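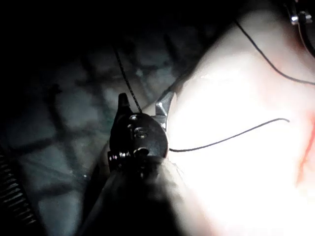
Topics: Training equipment, Robotic suturing, Hire and purchase

Is the Trornero suturing package suitable for a small skills centre?

Skasunura Skills Centre
We are considering the Trornero package from Fosico for our robotic suturing course and would welcome the views of centres that have already used it. The package is offered either for purchase or on an 11-month hire agreement. It includes the practice instruments, the exercise software and a support visit at the start of the term.

Our trainees are competent in open and laparoscopic suturing but have little or no time at a console. We have three points on which the sales literature is not clear. Are the instruments fine enough for thin thread, or are they intended for heavier practice material only? Does the scoring software have to be used, or may our own assessors mark the work? Finally, what are the running costs once the supplied stock of needles and thread has been used? We are required to submit a request for funding before the end of August.

Kemppainen Simulation Unit
Our unit has held the package on hire for most of one agreement and has put 39 trainees through it. We were not offered any discount or other benefit for commenting.

The instruments are satisfactory for fine thread. We had expected the jaws to crush or fray it, and in the early sessions some thread was damaged, but this was found to be a matter of grip. Trainees who had learned with hand-held needle holders tended to close the jaws fully every time. A short exercise in passing the thread from one instrument to the other, with no needle attached, corrected the habit in most cases. We would advise that it be placed first in the timetable, although the Fosico handbook places it fourth.

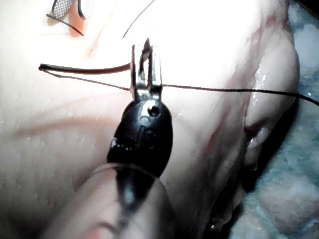 Thread management is the part of the course on which we now spend the most time, and it is where the package has been of greatest value to us. At the console a trainee has to judge tension by eye. Our assessors therefore ask for a pause before each throw, and the trainee must say where the thread runs on both sides of the jaws. A very fine black suture drawn taut to the right is easy to follow against pale, wet tissue, whereas a second thread curving away above the needle tip is readily forgotten until it catches. The lighting should also be set with care, as moist tissue throws back many small bright spots and a tired trainee may lose the needle point among them.

The scoring software may be switched off. We use it for attendance records and mark the suturing by hand. In our opinion it gives too much credit for speed.

As to cost, we used 433 lengths of thread during the period of hire, considerably more than we had budgeted for. Thread from our existing supplier was accepted without difficulty. Needles were reused for practice until blunt. The support visit was useful, but it was confined to setting up and did not include any teaching.

Fosico Customer Support
Thank you for your enquiry. Assessor-only marking is permitted under both forms of agreement. The setting is described on page 101 of the handbook. Please contact your regional office for a current price list.

Northern Teaching Theatres
We looked at it and did not proceed. The hire terms require the equipment to stay in one room and ours is shared. Check this before you apply.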